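Re: [oldboxes] memory in the Dell tower 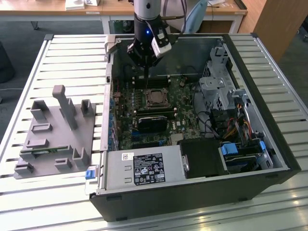

Side panel off, memory slots towards the top.

Milan Maes wrote:
> Is it worth adding memory to the old Dell,
> or has it gone to meet its maker?

It's worth a go, Milan. Mine's on its side with its innards showing — green board, blue drive latches, and power cables laid out by someone who hated us all. Unplug it first, please. Press each stick in evenly until both ends click. If you get beeps, reseat it and swear quietly.

Kastriot

Last updated: June, 20:00
Contact the list owner | © Memano list archive | Back to top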